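Workshop news: the two-arm booth at Hendano

The grocery booth in the back room at Hendano has had more work done on it than anything else in the shop this winter, so it gets the long item this time.

For members who have joined lately, the project is a pair of small robot arms bolted to one aluminum rail, set up to pick and place ordinary food packages. Esi Abugri started it last July as a single arm on a bench. The second arm came later, and with it most of the trouble. Two arms that can reach the same spot will sooner or later try to be there together, and a good part of the code is now about which one waits.

The booth itself is extrusion posts and marble-look tile. The tile was left over from a bathroom job and went up in an afternoon. It wipes clean, and it gives the cameras a pale background behind most of the packages. The floor is a dark stone-textured sheet for the same reason. Clear plastic clamshells are hard to pick out against either one, and that is still the weak point of the vision side. Grapes and cherry tomatoes are what we work with most. They are cheap, they come in the kind of box that gives the software a hard time, and the lids flex when a gripper closes on them.

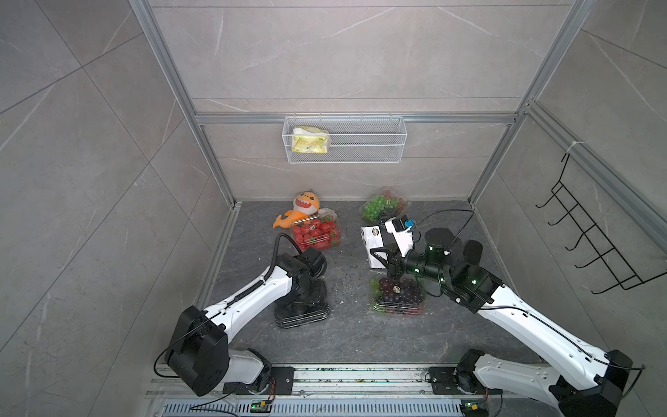
Damilola Ibrahim asked whether the arms wouldn't be easier to tune with wooden blocks, and whether all the fruit was worth the cleanup. Blocks are easier, and the early tests used them. The settings that worked on blocks crushed the first container we tried, so the blocks went back in the drawer. Cleanup is a wipe and a sweep at the end of the session, and whoever runs the booth does it.

The arms are built from the Inska plans, with changes. The wrist brackets were reprinted with thicker walls after 3 of them cracked along the layer lines. Cable routing has been redone twice. The left arm now has its cable in a corrugated conduit with a loop of slack before the wrist, and that has stopped the connector from working loose on long reaches. If you are building something like it, leave more slack than looks right with the arm folded, then move every joint to its limit by hand before you turn the power on.

Flat items were the next thing to try. A card has very little for a two-finger gripper to hold, and when it is flat on the floor there is no edge to get under. We have been starting with cards stood on edge. The fingers close slowly, stop when the motor current rises, and hold at that point. The limit is 300 milliamps for now. Higher than that bent the thinner cards.

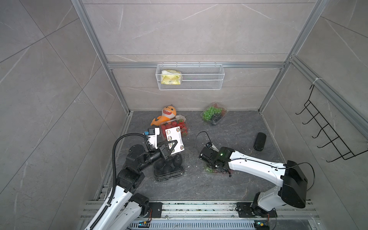 What still needs doing

The rail has to come up for cleaning. Grit gets into the grooves and the base plates no longer slide freely when we move them. That means taking 4 bolts out of each plate and squaring the arms again afterward, so it will be done on a closed evening.

The control boards are fixed along the front edge of the rail, where a sleeve can catch the wires. Esi wants a cover over both of them. A bent strip of acrylic would do, and if anyone has an offcut long enough, leave it on the shelf by the laser cutter with her name on it.

The wire basket on the back wall is there for a later task, moving snack bags in and out at height. The right arm reaches it without strain. The left one gets close to the end of its travel and starts to shake, and we haven't settled whether to move the basket down or shift the arm along the rail.

Booth times

The booth is booked through the same sheet as the lathe. Two people at a time, please, and one of them stays by the power switch whenever the arms are live. New users need a short session with Esi or Damilola first. The 100 dollars left in the project budget is set aside for spare motors, so fruit is on whoever is running the tests that evening.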